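Home Galleries Textiles Storage Notes Contact

Patterned garments: sorting and folding

Apr 27, 2024
Text and captions: Agnes Haugland

This gallery belongs with the notes on household clothing storage started in January. The earlier pages dealt with plain knits and towels. The present one deals with printed garments in light cloth, which behave differently on the table and are harder to fold accurately. The captions give the method in the order I use it. Measurements are in millimetres unless stated.

A dense all-over print hides the structure of a garment. Seams, plackets and hems are normally found by eye from the change in shadow along an edge. With a line network printed over white, the shadow competes with the print and the edge is easily missed. The remedy is to work by touch from a known point, usually a cuff or a shoulder seam, and to keep a plain cloth near the work for contrast. White with thin black lines against plain red gives a clear outline.

1. Lifting and separating
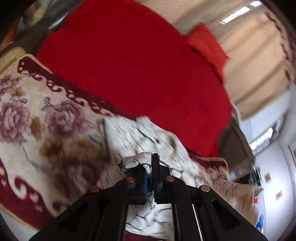
Should printed garments be kept apart from plain ones before folding?
Sort by weight of cloth first and by print second. A light printed shirt stored under heavy plain items takes a crease at every layer edge, and the print makes the crease hard to find until the garment is worn.

Take hold of a single fold of cloth near an edge, never a handful from the middle. A handful brings up two or three layers and the garment lands in the same heap it left. With one fold held, draw the cloth sideways at table height. Lifting it high lets the sleeves wrap round the body.

Stacks of mixed clothing should be taken from the top. Pulling from the side drags the next item along and undoes any flattening already done. Where two items have caught on each other, lay both down and part them at the point of contact.

2. Bringing out the sleeves

The body is left bunched at this stage. It is quicker to bring a sleeve out to its full length and let the body follow than to flatten the body and then hunt for the sleeve beneath it. Hold the sleeve at its end and draw it outwards in line with the shoulder. If it resists, it is folded under the body or partly inside out, and pulling harder stretches the armhole.

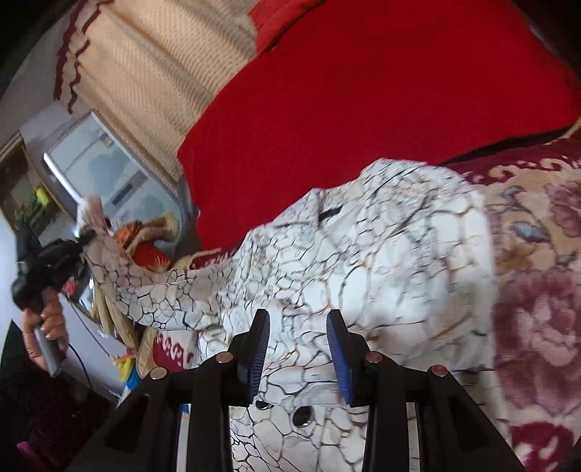

Once the first sleeve lies clear, repeat on the other side and then smooth from the centre towards the side seams. Wrinkles in the upper part are worked out towards the shoulders. Those in the lower part go down to the hem. Working both ways across the same wrinkle only moves it.

Any fastenings on the garment should lie flat before the first fold is made. A button turned on edge leaves a mark in the layer above it, more so in thin cloth. Large round buttons are the worst for this and I fold so that they face up.

3. Folded dimensions

For a shelf 287 deep I fold long-sleeved shirts to a width of 206. This leaves room for a hand at the back of the stack. The sleeves are laid straight down the back with one bend at the shoulder. Crossing them makes a ridge in the middle and the stack begins to lean after five or six items.

Stack height is limited to 10 garments in light cloth. Heavier items are stacked lower. I use the Saltance shelf dividers, which are adequate, although the foot of the divider takes up width that the drawing does not show. The Toledo boxes are better for items worn a few times a year. Check the lid clearance before filling them.

4. Labelling

Printed garments are entered in my list by ground colour first, then line colour, then cloth. "White, black line, light" is enough to find a garment. Pattern names given by shops are not used, as the same name is applied to quite different prints. The entry for this page is 2339.

Next gallery: trousers and lined skirts.

Comments (4)

Starkar
The 206 width works on my shelves too, but only for adult medium. Larger shirts need the side fold brought further in or the collar sits unevenly. Do you alter the width or the number of folds?

Agnes Haugland
I keep the width and bring the side folds in further. The overlap at the centre back should stay under 40 or it will show as a step.

Sonitum
I tried drawing the sleeve out first on a pile of viscose blouses. Faster than my old way. It did not help with the very slippery ones, which slide back towards the heap as soon as you let go. A folded towel under the work cured it.

pleatandpress
Any chance of the storage list as a blank sheet to print? My handwriting is bad and the columns wander.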